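Mail merge puts wrong meal choice on escort cards after row 69
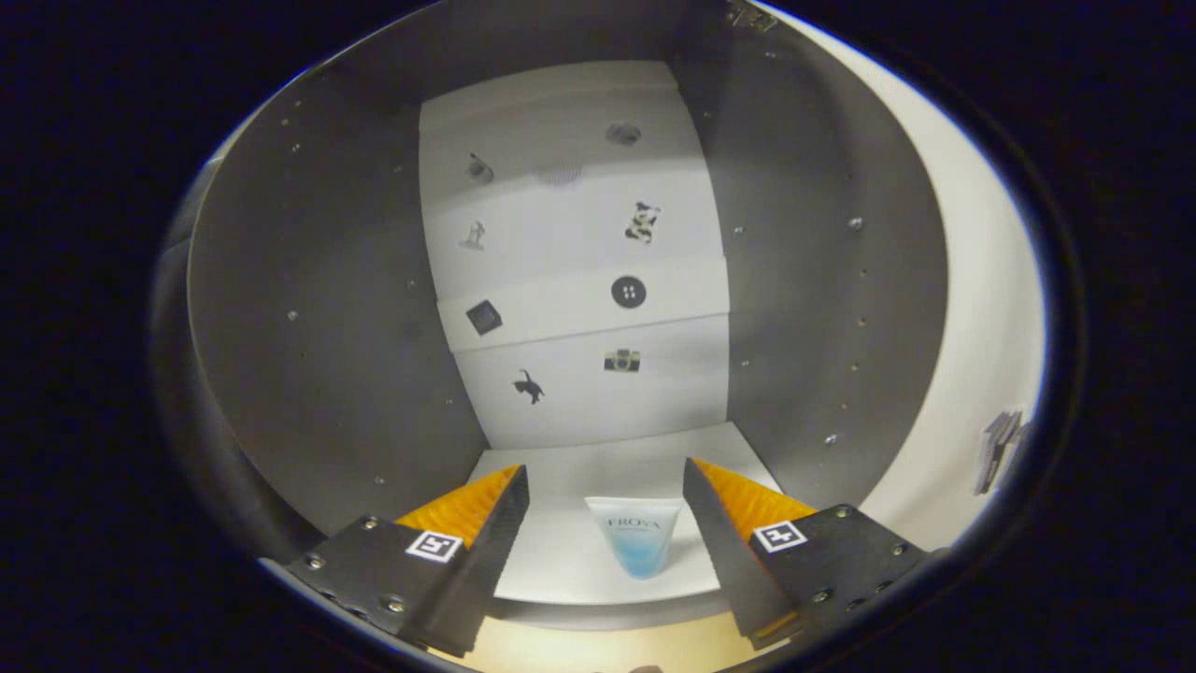 Small tube, cap down, blue contents.

Asked 29 May 2025 in Event Stationery > Printing and Data

I am producing escort cards for a seated dinner in August with 145 guests. Each card carries the guest name, table number and a small letter for the entree (B, F or V). The guest list is a spreadsheet exported from Skasier and merged into a card template in Cedwood Layout, eight cards to a letter-size sheet.

Rows 1 to 69 merge correctly. From row 70 on, the name and table number are right but the entree letter belongs to the next guest down. The last card has no letter at all. I have checked the spreadsheet on screen and every row looks correct there.

What I have tried:
Re-exporting from Skasier. Same result.
Deleting the merge fields and placing them again. Same result.
Saving as CSV and as tab-delimited text. Same result in both.

The stock is Osteck 110 lb cover, pre-scored, and I do not want to run it until the merge is clean. Is this a template problem or a data problem?

Answer 1 (accepted)

Data problem. The name and entree values are coming from two different ranges, and one of them is a row short.

Skasier exports the seating chart and the meal selections as separate blocks placed side by side. They are not joined on a guest ID. If one guest has no meal recorded, the seating block has a row for that guest and the meal block does not, so everything below moves up by one. Your entree letter comes from the next guest down starting at row 70, so the guest in row 70 is the one with no selection. The blank on the last card fits the same cause.

As for it looking correct on screen, check whether you are viewing the sheet with the filter on. The default view pulls the meal in with a lookup formula, and the export writes the raw block instead.

To fix it:

1. In Skasier, open the guest in row 70 and enter a meal. If the reply has not come in, enter a placeholder such as X.
2. Export seating and meals as two files with the Guest ID column turned on in both.
3. Put both in one workbook. In the seating sheet, add a column that looks up the entree by Guest ID with exact match.
4. Copy that column and paste it back as values only.
5. Save the seating sheet as CSV (UTF-8) and point the template at the new file.

Do not match on name. Two guests with the same name will both get the first result, and a trailing space will give you an error on the card.

Before using the real stock, merge to PDF and compare the last sheet with the list. 145 cards at eight per sheet is 19 sheets, with one card on the last.

Comment: Row 70 was a plus-one added after the import, no meal entered. Lookup by ID fixed it. Exact match matters, my first try used approximate and gave a different set of wrong letters.

Comment: Same behavior with the table name field if a table has been renamed. Worth checking that column too.

Answer 2

Sort the list by table before merging and it will be easier to catch. Also, if the cards are pre-scored, feed them with the score parallel to the rollers or they may jam. I use a rear tray for anything over 80 lb.

Comment: Sorting only the name columns would make this worse. Select the full range first.

Answer 3

I gave up on merged entree letters. We order meal stickers from Andreadis in sheets, minimum quantity 500, and apply them by hand after the final count comes in. It takes an evening, but a changed selection costs one sticker and the card does not have to be reprinted. The adhesive holds on uncoated cover. On the pearl finish the corners lift after a day or so, so test one first.

If you go that way, leave a blank area at the lower right of the card at least 5/8 inch square, and remove the entree field from the template completely. An empty field still reserves a line in Cedwood and pushes the table number up.

Comment: Is the empty line behavior still there in the current version?

Comment: Yes, unless "Collapse blank fields" is checked under Merge Options. It is off by default.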